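Solside Residence Services
Facilities Help Desk
Ticket 682: Repeated loss of power, kitchen circuit, second floor
Opened: Jun 29, 2023
Status: Closed
Priority: Normal
Assigned to: Ermira Berisha, Building Electrical

Summary of request
The resident coordinator for the Heiskanen wing reports that the breaker serving the second-floor shared kitchen trips during the evening meal period. Power is lost at the counter outlets and at the outlet behind the refrigerator. The ceiling lights stay on. Residents have been resetting the breaker themselves at the hallway panel.

Entry 1, Help Desk
Request received and logged. The coordinator was asked to stop residents from resetting the breaker and to report each trip to the desk with the time and the appliances in use. Food in the refrigerator was moved to the first-floor kitchen. A search of earlier tickets found one similar report, made in February and closed without a site visit after the fault did not return.

Entry 2, E. Berisha
Site visit completed. The panel directory lists the kitchen counter and the refrigerator on separate circuits, 9 and 11. On testing, both were found to be fed from breaker 11. Breaker 9 is switched on and supplies nothing in the kitchen. The directory is therefore incorrect and may have been so since the Sivar renovation, when the counter was extended by one section.
No heat damage was found at the breaker, at the terminals or at the outlets. All outlets passed the ground-fault test.

Entry 3, E. Berisha
A load recorder was placed on circuit 11 and left overnight. The breaker tripped once during the evening meal period. The recording shows a steady climb in current over several minutes, followed by the trip. This pattern agrees with an overload. It does not suggest a short circuit or a failing breaker, and replacement of the breaker is not recommended.

Entry 4, Help Desk
The coordinator asked whether a larger breaker could be fitted as a quick remedy. Request declined. The existing wire is not rated for a larger breaker. 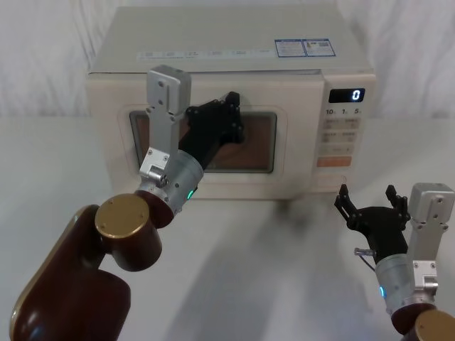

Entry 5, E. Berisha
The unused cable from breaker 9 was traced to a covered box above the counter cabinets. It was tested from end to end and found sound. Work proposed: connect the counter outlets to breaker 9 and leave the refrigerator alone on breaker 11. Materials are limited to connectors and one cover plate, at a cost below the $150 limit for work without prior approval.

Entry 6, E. Berisha
Work completed as proposed. Both circuits were tested under load with no trip. The panel directory was corrected by hand, and a printed copy has been ordered through Clorker.

Entry 7, Help Desk
The coordinator confirms normal service through the following week. Refrigerator returned to use. The February ticket has been linked to this record. A check of the third-floor panel directory has been opened as a separate request. Ticket closed.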